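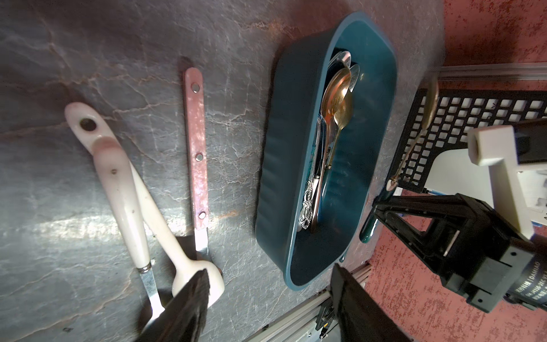 Sorting cutlery at the Tuder open day, Dirketthorpe.

Wednesday, a little after two, and the Tuder workshop in Dirketthorpe is already too warm. Doors open, people in coats, somebody's kid asking if the arms can do homework. I got twenty minutes with the engineer who runs the cutlery bench before the next group came through. No names please, was the deal. Fine by me.

So, first question. Why spoons?

"Spoons are horrible," the engineer said, and laughed. "They nest. They shine. You get two stuck together and the arm thinks it's holding one." The bench is part of a project called Seol, which is about getting two arms to share one small job without getting in each others way. Cutlery came up early on as a good test and never left.

Most of what's out on the counter came from kitchen drawers at home, people on the team just brought stuff in. Gold spoons, plain ones, handles in all kinds of colors. I asked if a matching set wouldn't be easier.

"Much easier. Then you take it to somebody's canteen and it falls apart on day one."

The demo works like this – there's a teal tray, there's a mess of utensils, and the arms are meant to get one into the other. Sometimes it's run the other way, tray emptied out and spread around. Each arm has its own side more or less, but the middle belongs to both, and the middle is where the arguments happen. The engineer's word, arguments. Both arms want the same spoon, one has to wait. For a long time they both waited.

"We had a whole morning of that. Two arms being polite."

How many tries does it take before it gets any good? I was told 1,280 recorded runs for this version. Some of those are bad ones kept on purpose, so there's something to compare with. A run is a couple of minutes if it goes well. You do the math, I didn't have time.

On shiny stuff: there's a spot on the counter that catches the lights and it used to throw everything off. They've mostly lived with it. Moving the lamps helped some. "A kitchen has glare," the engineer said. "I'm not going to build a cave for it."

And the thin handles?

"Flat handle on a flat counter, that's the worst. You need to get under it or pinch it from the sides, and theres no room to get under it." A fat round handle is a gift by comparison. They've changed the finger pads 7 times this year, the current ones are the softest yet and wear out fastest. Spares in a drawer. Price per pair, wouldn't say. 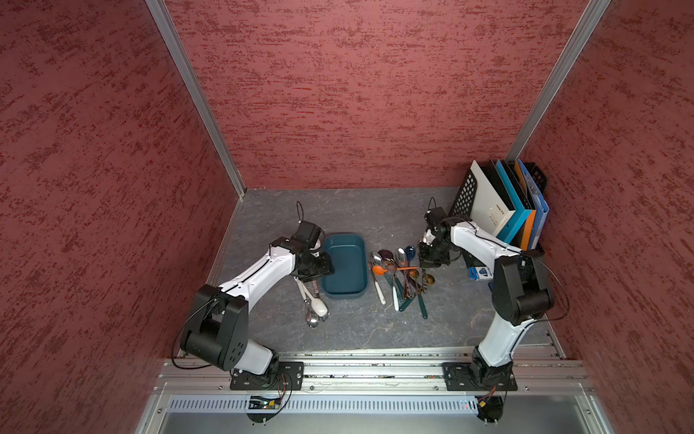 One visitor, who had worked in a hotel kitchen for nine years, wanted to know why anybody would bother when a person can sort a full rack before the kettle boils. Fair question, and it got a few nods from the back.

The engineer didn't fight it. "You're faster. You'll be faster for a good while." The point, as it was put to us, isn't the rack at lunchtime. It's the late shift, when the place is short of people and somebody's standing there at eleven at night picking forks out of a bin. The hotel visitor said that somebody was usually her, and she'd take the help if it didn't break the teaspoons.

Does it break the teaspoons? Bent two, ever. Dropped plenty.

What's next is a trial in Ernusholm, in a canteen, if the paperwork goes through. One bench, evenings only to start with, staff around the whole time. I asked what worries them most about it and expected something about safety. No – knives. They haven't done knives in front of the public and don't plan to until the grip is more dependable. Forks are half done. "The tines catch on everything. Ask me again in December."

Last thing, I asked what people get wrong when they come to see it. The engineer thought about it with one eye on the door, next group was lining up.

"They expect it to be quick. Or they expect it to be scary. Then they watch it go for the same spoon over and over and they start rooting for it."

Over 9 groups went through before closing, I'm told. There was coffee but it ran out. Next open afternoon hasn't been set, sign up sheet is by the front desk at Tuder, ring the bell if the door's locked.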